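Workshop bin sorting project, final report
Lucian Husar, shared workshop, November

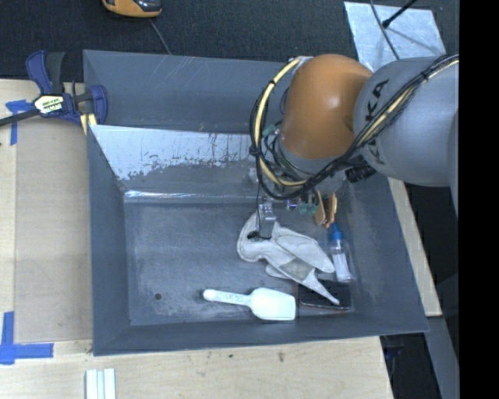

Aim was to find out why stuff keeps vanishing into the gray bins and whether a bit of sorting fixes it. Gloves mainly. Gloves get dropped in with small parts, go stiff, get thrown out, new ones get bought. The Ornero order last term was 56 pairs, which is a lot for one workshop.

Method
Emptied the shared bins at 4 pm for 11 sessions. Everything tipped out onto the table, sorted by hand, written down on the sheet. Gloves checked for holes and matched to the other one if it could be found. Then bins wiped out and put back. First three sessions I forgot to write which bin was which so those are lumped together in the results, sorry.

Condition of bins
Worn. Coating is going in patches on the slope at the back, floor all scuffed, scratches on the tall panel. Tested wiping with plain water and with the Raveck cleaner, 750 ml bottle. Raveck took the grease off but did nothing for the worn patches. A Flunell liner mat was cut to fit one bin, it slid around and bunched up at the front. Took it out after two sessions.

Results
Single gloves were the biggest problem by far. Most had no partner anywhere. Holes mostly at the fingertips. Small parts hide underneath a crumpled glove and then get tipped out with it, lost a bag of washers that way myself.

What I would change
Hooks for gloves by the door. Bins for parts only. Label on the front edge, big letters, becuase the small ones got ignored. Maybe a shallower bin, its hard to see the bottom of the big one from a stool.

Still to do: weigh the scrap box, return the Flunell offcuts, fix table 2 in the apendix.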